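Ticket 174: Pledinero rice cooker, lid won't open on first press
Status: Open, waiting on part
Site: Nakthorpe test kitchen, long table
Opened by: Damir Živković

The lid button on the small Pledinero needs two or three presses before the latch lets go. Started in February, after the cooker had been through 49 open and close cycles on the log sheet. Rice comes out fine. The fault is only in the lid.
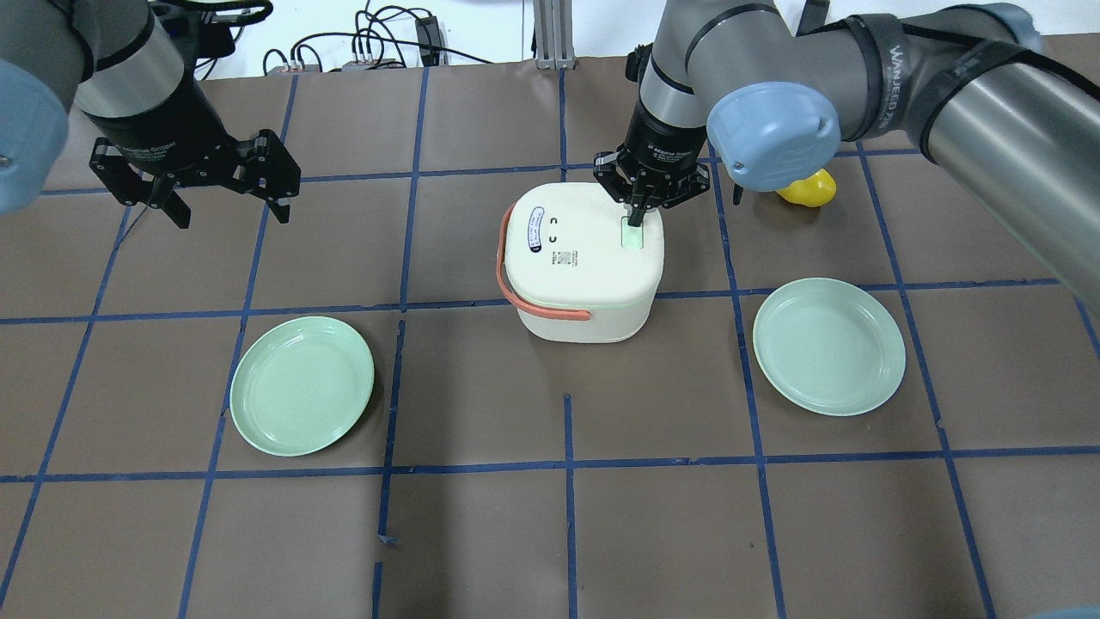 First thing I checked was the seal. I took it out, washed it, dried it and put it back, no change. Then I ran a fingernail along the seam and found a line of dried starch near the hinge. The button is the one on the right side of the lid, lit green, and the orange carrying handle has to be down over the front before you try it. With the handle up, the lid catches on it and you can mistake that for the latch fault.

Cleaned the hinge with warm water and a soft brush. Better for 6 cycles, then the same problem again. I left the table setup alone, with the paper and tape as they were and the Georgiou plates still out for serving.
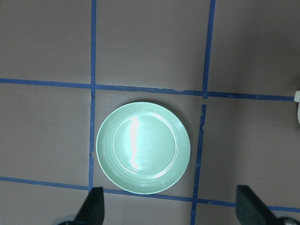
Does the fault depend on how much rice is in the pot?
It happens with an empty pot and with 600 grams of cooked rice, so the load makes no difference.

Next I pulled the latch cover. The spring is seated but feels weak compared with the one in our spare cooker. Zultov lists the spring and the latch as one part, so I ordered the set. 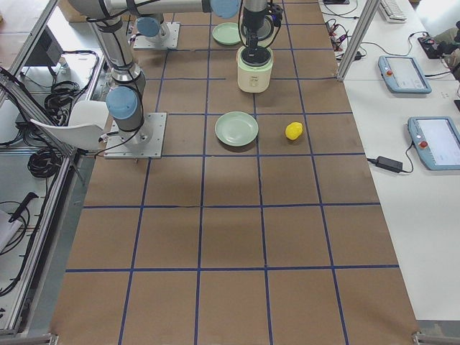 Doina Karagiannis replied that she had the same thing on her unit at home and a new spring alone fixed it, but the old latch wore through a few months later. She would swap both and keep the old spring for comparison.

Will do it that way. Until the part arrives, press the button straight down and don't pry at the lid.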